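Pinza Clokinis para recoger demostraciones: mi opinión después de 758 episodios

Compramos la pinza Clokinis en abril, para un proyecto pequeño que se llama Sqalli. Queremos que un modelo aprenda tareas de mantenimiento dentro de ordenadores de sobremesa, y para eso hacen falta muchos ejemplos guiados por una persona. Trabajamos en sesiones de 90 minutos.

Lo mejor es la rigidez. Los dedos son placas negras unidas con tornillos hexagonales y no he notado juego en las articulaciones. La cámara de la muñeca ve siempre los dedos, y esto ayuda mucho cuando se revisan los episodios. El software de grabación, Viltusora, guarda cada intento por separado y permite borrar los malos en el momento.
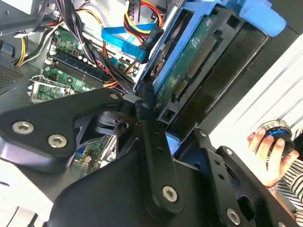 En Tusesari opinan que dentro de una torre la pinza es demasiado ancha, que tapa media placa base y que ellos prefieren dedos más finos, aunque se doblen un poco. También dicen que los cables son lo más difícil de enseñar, porque nunca están dos veces en la misma posición.

Con lo primero estoy de acuerdo a medias. Entre los cables de alimentación y la jaula del disco hay que entrar despacio, y en los primeros días descarté bastantes episodios por este motivo. Con los cables he obtenido mejores resultados cambiando su colocación cada 5 intentos – así los ejemplos no salen todos iguales.

Lo que menos me gusta: el manual es muy corto y la calibración se pierde al apagar el equipo. Repetirla son 6 minutos cada mañana.

Puntuación: cuatro estrellas de cinco. La compraría otra vez, pero pediría también un juego de dedos estrechos.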